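I Went Back to the Job I Quit

When I left Grelska two years ago I wrote the kind of goodbye email you only write when you're sure you'll never see any of those people again. There was a poem in it. In April I walked back in through the same front door, got a new badge with a worse photo on it, and sat down three desks from where I used to sit. 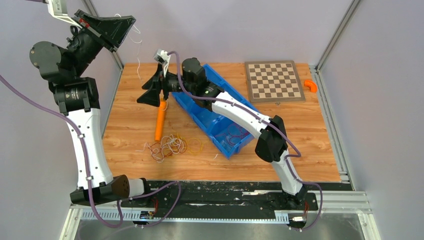
Why I left in the first place

Money, mostly, and I'm not going to dress it up. Brillus offered me a bigger paycheck plus a $3,000 signing bonus, which at the time sounded like a fortune (it went on a transmission and a dentist, in that order). I'd been at Grelska long enough to get bored and a little sulky. Every company in town seemed to be hiring, and my friends were all changing jobs and posting about it. I felt like the last kid waiting at the bus stop.

And Brillus was fine! I want to be fair to them. The people were smart and the coffee was better than anything I make at home. But I was on calls until seven most evenings, and the person who hired me moved to another department before I'd figured out where they kept the printer paper. I had a new boss, then another one. I started having that conversation with my husband where he says "so look for something else" and I say "I just got here," over and over, for a year.

The awkward phone call

I didn't plan to go back. I had a decent interview with Ander and was waiting to hear from them when I ran into an old coworker at the pharmacy, and she mentioned my old team was short two people. I laughed. Then I thought about it the whole drive home, and while I was making dinner, and at 3 in the morning.

Calling my former manager was the worst part, worse than quitting had been. I rehearsed in the car. I had a whole speech ready about what I'd learned and how I'd grown, and I got maybe one sentence in before she asked if I could come by and talk. I still had to interview. I still had to send a résumé to people who had eaten my birthday cake, and I fixed the margins on it twice.

What I asked for this time

A friend who recruits for Effiong gave me the best advice, which was to negotiate like a stranger. Don't let them slot you back in where you were. So I asked for a different title, a salary close to what Brillus was paying me, and two days a week at home. I got the title and the days. The money came in $200 a month lower than I wanted, and I chewed on that for a weekend before I said yes.

I also asked what had changed since I left, and I'd tell anyone thinking about this to ask the same thing and then keep quiet while they answer. My old complaints were about a scheduling system that ate half my mornings. They'd replaced it. If they hadn't, I think I would have gone with Ander.

Being new and not new

My first day back I had 258 unread emails, all of them from mailing lists that had somehow kept my name. Half the office hugged me and the other half had no idea who I was. I kept reaching for the supply cabinet where the supply cabinet used to be. At lunch someone very kindly explained to me how the microwave works, and I let her.

I did lose my vacation seniority, which stings, and I get teased about the poem. A guy in accounting can recite the second verse. He did it at my welcome-back lunch, standing up, and he'd even fixed one of my rhymes.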